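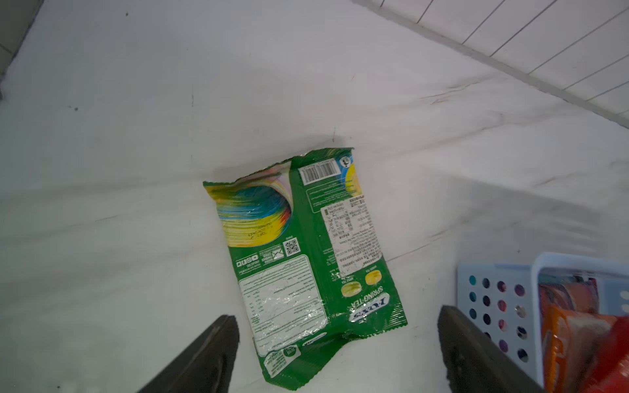
減塩生活を始めて、二度目の冬になりました。12月の健康診断で血圧を注意されて、お医者さんに「まず食事の記録をつけてみましょう」と言われたのがきっかけです。正直、ノートなんて三日で飽きると思っていたんですよ。ところがこれが面白くて! 朝のみそ汁、昼のうどん、夜のお漬物と、好きなものほど数字が大きいんです。おかげで買い物に行っても、まず表より裏を見る人になりました。緑色のお菓子の袋をひっくり返して、白い栄養成分の欄の細かい字に目をこらす、あの姿勢です。老眼にはこたえますけどね(眼鏡を忘れた日は、もう勘です)。

最初の一か月は失敗ばかりでした。しょうゆを急に半分にしたら家族から総スカンで、夫などは黙って台所から塩を持ってくる始末。煮物は味がぼやけるし、スープはただのお湯みたいだし、私自身、夕飯が楽しみじゃなくなってしまって。そこで相談したのが、コレン(Kolen)の市場の裏で小さな料理教室を開いているナワル・ゴネイムさんです。「引く前に、足すものを決めなさい」と言われました。酸味でも香りでもいいから、先に一つ。塩はそのあとで減らすんだそうです。

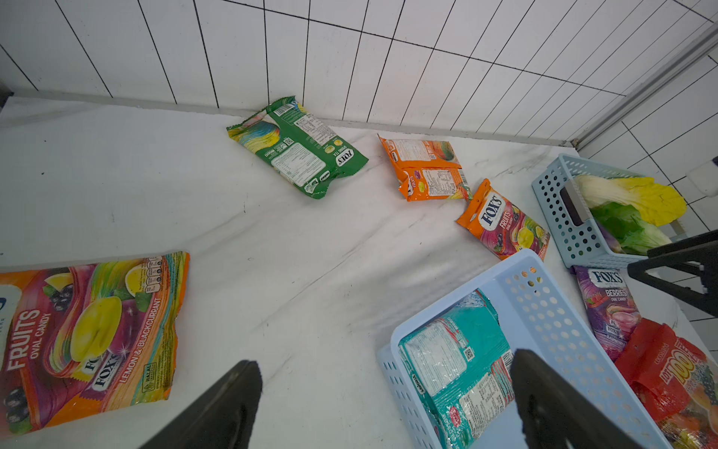

スープは香りから作る

いまわが家でいちばん出番が多いのは、レンズ豆のスープです。玉ねぎを弱火であめ色になるまで炒めて、クミンを入れ、香りが立ったら豆と水。塩は火を止める直前にほんのひとつまみで、食卓でレモンをぎゅっとしぼります。口に入れた瞬間にまずレモンが来るから、塩の少なさに気がつかないんですよね。夫は三週間だまされていました。

スパイスはグラシコ(Grasico)という店で量り売りを買っています。クミンは100グラム、コリアンダーはその半分くらい。一度に買いすぎると香りが飛んでしまうので、少しずつ通うほうがいいです。カレー粉なら「Pathak」という棚の混合スパイスが塩抜きで、炒めものにも便利。ふりかける前に乾いたフライパンで少し温めると、ぜんぜん違いますよ!

だしも濃いめにとるようになりました。昆布は前の晩から水につけておくだけ。かつお節は、えっ、そんなに? というくらい入れます。みそは以前の三分の二まで減らして、具をどっさり。きのこと長ねぎが多いと汁そのものが少なくて済むので、お椀を小さくしなくても大丈夫です。

野菜は焼いて、酢をかける

もう一つ、ゴネイムさんに教わったのが焼き野菜の酢がけです。なすは縦に切って、油をひいたフライパンで皮目からじっくり。白菜は芯をつけたままくし形に切って、焦げ目がつくまで動かしません。ここで我慢できずに触ると、水が出てべちゃっとします(私は毎回触りたくなります)。焼けたら熱いうちに酢とごま油を回しかけて、白ごまと刻んだしょうがを散らします。しょうゆは数滴だけ、お皿のふちに。冷めてもおいしいので、翌日のお弁当にも入れています。
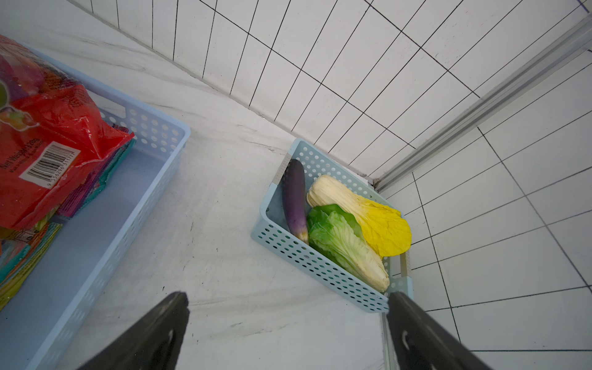 水色のかごに盛った、なすや白菜などの野菜模型

記録のほうは、途中からノートをやめて「Provgate」というアプリに替えました。入力したメニューはもう902件。同じスープが113回も出てくるのを見て娘に笑われましたが、気に入ったものを繰り返すほうが私には合っているみたいです。外食は月に6回まで、ラーメンの汁は残す。それでもどうしてもお漬物が食べたい日はあって、そういう日は昼をおにぎりなしのサラダにして、夜に二切れ、ゆっくりかじっています。来月は、塩を使わないパンを焼いてみるつもりです。

文/ジネブ・ハッジ(Zineb Hajji)

最終更新:19/02/2021

関連記事
・昆布だしを冷蔵庫で作りおきするコツ
・レモンと酢、どう使い分ける? 減塩の酸味入門
・豆のスープを飽きずに食べる味つけ帖
・お弁当の薄味おかず、冬から春へ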